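Posted in: Meeting Notes > Equipment Reviews

Handheld Gripper Kit Review – Minutes, May

Chair: Yamuna Lobo
Notes: Si-eun Cha
Started at 2:10 p.m.

1. Minutes from last time

Approved with one fix. The loan period on the Achari kit was written down as a month and should have said two weeks. Si-eun has corrected the shared copy.

2. Why we're looking at Dronov

Yamuna gave a quick recap for people who missed the spring call. We want to record everyday hand tasks without tying up a robot arm for every session, and the Dronov handheld kit is the strongest thing we've tried so far. You pick up a gripper, you do the job, and the recording goes straight into the format our training scripts already read. She said she came in with low hopes after the Achari trial and has been won over. Several people said the same, some of them loudly!

3. Results of the trial

The trial set came to 614 recordings. Si-eun went through the log with us line by line, which took longer than planned but was well worth it. Only 7 had to be thrown out, and most of those were from the first morning, when we were still learning to hold the trigger all the way down at the end of a task. After that the failures nearly dried up.

What people liked:
- The grip. It closes smoothly and you stop thinking about it after a few tries.
- Setup. A new person can be recording before their coffee gets cold.
- The finger pads. They held on to soft things (sponges, folded cloth) much better than we hoped.
- Dronov's support desk, who answered every question we sent and sent a new cable without any fuss.

What people didn't like so much:
- Weight. Wrists get tired in the second hour. Yamuna suggested swapping people more often and everyone agreed.
- The lid on the carry case doesn't latch unless you lean on it.
- The manual skips over calibration in two short paragraphs. We could use five pages on it.

Grippers in use, with the brick wall and the potted plant behind:
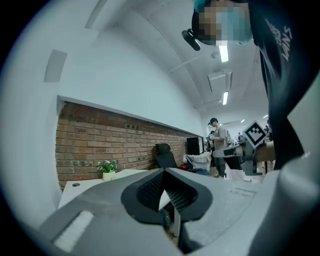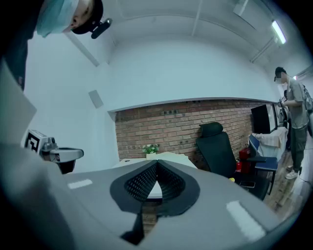

Can we use our own finger pads on the Dronov kit?
They can be swapped with a small hex key, and Dronov told us that fitting our own pads doesn't affect the service plan as long as the mount itself isn't drilled or cut.

4. Marker tracking

Good discussion here. Tracking was steady for most of the trial, and the dropouts we did get came when one hand crossed in front of the other. Si-eun would like to try a second overhead camera before we blame the kit for that. There was a side chat about printing our own markers on matte stock. No decision, but people are keen, and we have the paper already.

5. Comparing the other offers

Findora: cheaper per set, but the recordings have to go through their own online service before we can open them. That's a real sticking point for us. Yamuna will ask whether they have an offline version planned.

Atero: lovely hardware, very light in the hand – everyone who picked one up smiled. The catch is the waiting list, and they wouldn't give us a delivery month.

Achari: no change from last time. We'll return the loan set.

6. Service plan

Dronov offers two levels. The basic one covers repairs by mail. The full one adds loaner grippers while yours are away, plus 100 spare finger pads a year. The room leaned toward the full plan given how fast we went through pads on the textured tasks. Si-eun asked whether unused pads roll over to the next year. Yamuna will find out.

7. Decision

Agreed to go ahead with the Dronov kit, starting with 5 sets, on the full service plan if the rollover answer is a good one. If it isn't, we take the basic plan and buy pads as needed.

Actions

Yamuna – write to Dronov about rollover and the case latch; write to Findora about offline use
Si-eun – draft our own calibration sheet; borrow a second overhead camera
Both – pack up and return the Achari loan set

8. Any other business

A request for softer wrist straps. Si-eun has a pair at home she'll bring in for people to try.

Closed at 3:35 p.m.

Related items
Achari Loan Kit: First Impressions
How We Name and Store Recordings
Atero Demo Day Notes
Marker Printing Tips

Last updated: May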